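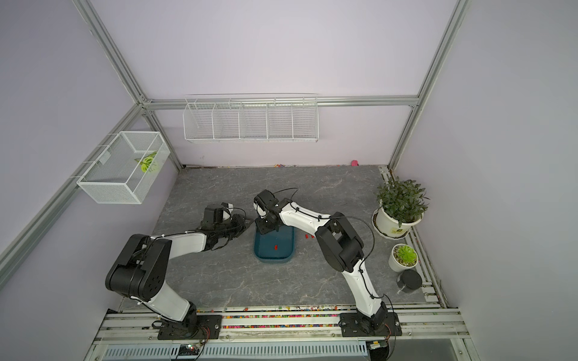

Marble is limestone that got squeezed and heated deep underground until its grains locked together, and I've been a little obsessed with it ever since my aunt let me pick a slab for her kitchen in Rulville. The word goes back to a Greek one for a shining stone, and if you've seen a polished piece in morning light you'll know why it stuck!

Pure marble is white. The gray streaks (my favorite part) come from bits of clay, graphite or other minerals that were in the limestone to begin with, and they get folded and smeared as the rock moves. Green usually means serpentine, and pinks and reds come from iron.

It's fairly soft as building stones go – a 3 or so on the Mohs scale – so sculptors love it and cooks have mixed feelings. Lemon juice and vinegar eat into the polish and leave dull spots, called etching, and sealing won't stop that. Sealers only slow down stains.

Plenty of people go for a printed or cast marble pattern instead. Gunvor Viklund, who taught me to tell them apart, looks for veins that repeat. Real ones don't, though a good copy can still fool me from across a room.

See also: limestone, travertine, terrazzo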